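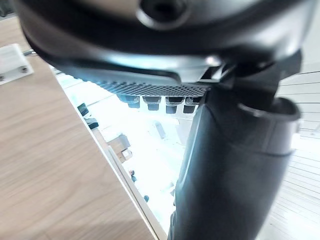

The manipulation group at the Pesberg Institute has completed the first phase of its study on learning from wrist-level views. The lead investigator, who spoke with the Institute's news office in October, said the work began with a narrow question.

"We wanted to know how much a robot arm could learn from a camera placed close to the gripper, with no overhead view," the investigator said. "Much of what that camera records is the arm itself."

The group recorded 1,565 demonstrations at its Sutdale laboratory. Of these, 1,396 were kept for training. The remainder were set aside, most of them for timing errors between the camera and the joint readings.

The resulting method, named Byun, learns to give less weight to the parts of each view taken up by the robot's own body. It was tested on 54 tabletop tasks, with 3 attempts allowed for each.

"Placing tasks improved the most," the investigator said. "Tasks near the table edge are still difficult. Strong light from beyond the edge washes out detail, and the model loses its sense of depth."

The second phase, supported by the Rusard Fund, will repeat the trials under varied lighting. Asked when the recordings would be released, the investigator said that the review of the files was still under way.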